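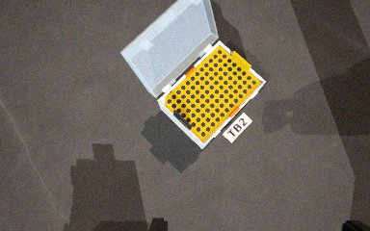 Llevo desde septiembre enseñando a un brazo simulado a manejar una caja de puntas de pipeta. Mi abuela recogía aceituna y yo recojo demostraciones – cada generación degenera a su manera.

El plan del proyecto Jalix cabía en una servilleta: teleoperar el brazo, guardar cada intento, entrenar y presumir. Queríamos 3632 episodios. Tenemos 1504 que se puedan enseñar a alguien sin pasar vergüenza, y de esos sospecho que unos cuantos los grabé bostezando. El modelo lo copia todo, también mis titubeos. En la última versión entrenada, la pinza se acerca, duda, retrocede un poco y vuelve. Es mi forma de aparcar.

Así que ahora vario las cosas a conciencia: giro la caja, la desplazo, muevo la luz, cambio el punto de vista.

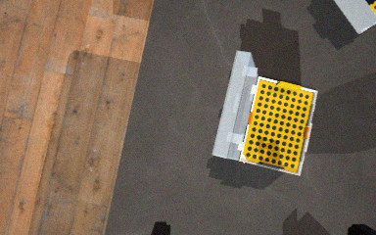

La caja abierta, vista desde arriba, con su rejilla amarilla y bastante más sombra que brazo.

Las sombras me han dado más guerra que la física. Con la luz siempre en el mismo sitio, la red aprendía a fiarse de ellas, y al mover el foco se quedaba como un turista sin mapa. Desde entonces el foco cambia cada 15 episodios. Covadonga Lorente quería cambiarlo cada 2, pero ella no es la que espera a que recargue la escena.

También he dejado de borrar los intentos feos. Si la pinza llega torcida y luego corrijo, ese se queda, con su etiqueta aparte.

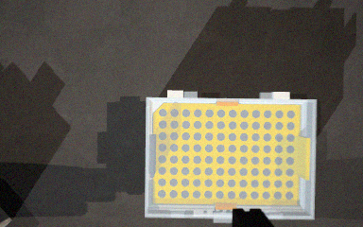 Aurelio Lorente me escribió que guardar las correcciones le parece bien, pero que separe el tramo del error, o el brazo aprenderá primero a equivocarse para poder arreglarlo después. Tiene razón y me fastidia, porque toca repasar las etiquetas desde el principio. Empiezo esta noche, después de cenar.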